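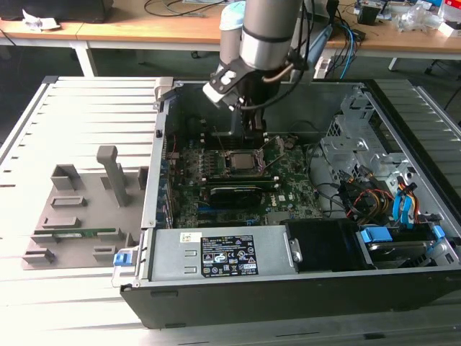
Our robotics club at Pranddale has its place in the Vinddale student final, and I'm still grinning! We came through the heats in January with 3,269 points, when you needed 3,000 to get in (a bit close for my liking, but we'll take it).

The challenge is taking old desktop PCs to bits with a robot arm, memory and processor included, and putting each part where it belongs. There are six of us on the team and we argue mostly about gripper fingers. Our arm code is called Kado, and it has been rewritten more times than I'd like to admit.

The final is on 1st August in the Zwahlen hall, doors open at 6. Come along and cheer, it's free and there'll be cake.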